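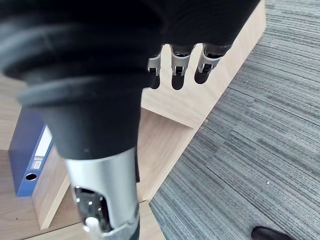
Shelf unit in pale wood-grain finish

Office cabinet door rubs on its neighbour, lock only turns if I lift the door

Špela Nikolovski
Jun 20, 2023

I look after a small office with low storage cabinets in a light wood finish, bought second-hand from Florkier with no paperwork. On one of them the left door of a pair has dropped on its hinge side. It rubs the right door near the top, and the key will only turn if I lift the door by hand while pushing it shut. Each door is 673 mm high and hangs on two concealed hinges. There is one shelf inside, at present carrying very little, although 11 ring binders are supposed to go in before the end of the month.

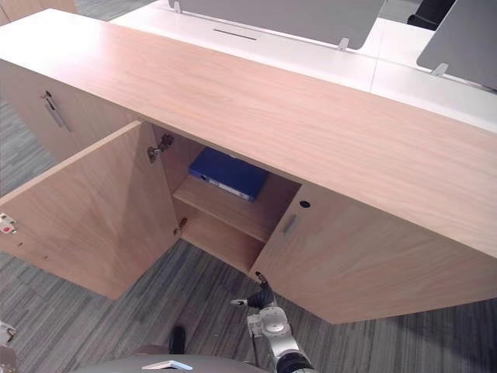

Left door open, showing both hinges and the shelf with the blue binder

I have tightened every screw I can reach with a hand screwdriver. The rubbing is slightly better and the lock is no better at all. Is this a matter of adjustment, or do the hinges need replacing? I would also like to know whether the shelf can be raised, as the binders will have to stand upright underneath it.

Anatole Maillard

Adjustment first. Concealed hinges of the usual sort have two screws on the arm. The one nearer the door moves it sideways, the one further back clamps the arm to the mounting plate and on many types sets the depth. Height is set on the plate itself, by slackening its two fixing screws (some plates have a cam instead).

Order of work:

Check the cabinet is level along its length and from front to back. A carpet hides a good deal, and a twisted carcass will put any door out.
Take the weight of the door on a wedge or a folded magazine.
Slacken the plate screws on both hinges by half a turn, raise the door, tighten again.
Set the gap between the doors with the side screws, a quarter turn at a time. Aim for 3 mm, even from top to bottom.
Do the lock last. If the bolt still catches, slacken the plate it engages with and shift that – do not file the bolt.

If a plate screw turns without biting, the hole is stripped. Glue in a hardwood plug, let it set overnight and drill a fresh pilot hole.

As for the shelf, look for a row of holes in the side panels. If there are none it is probably fixed. Measure a binder before you move anything.

Fatos Omerović

Just swap the hinges, they're cheap. I did a whole row in January and it took an afternoon.

Gordon Chisholm

Only if the new ones match the cup diameter and the overlay. Otherwise you are drilling new cups in old chipboard. I'd follow Anatole's order, but empty the shelf before levelling. Mine was out by a full turn of the foot once the files went back in, so check the gap again when it is loaded.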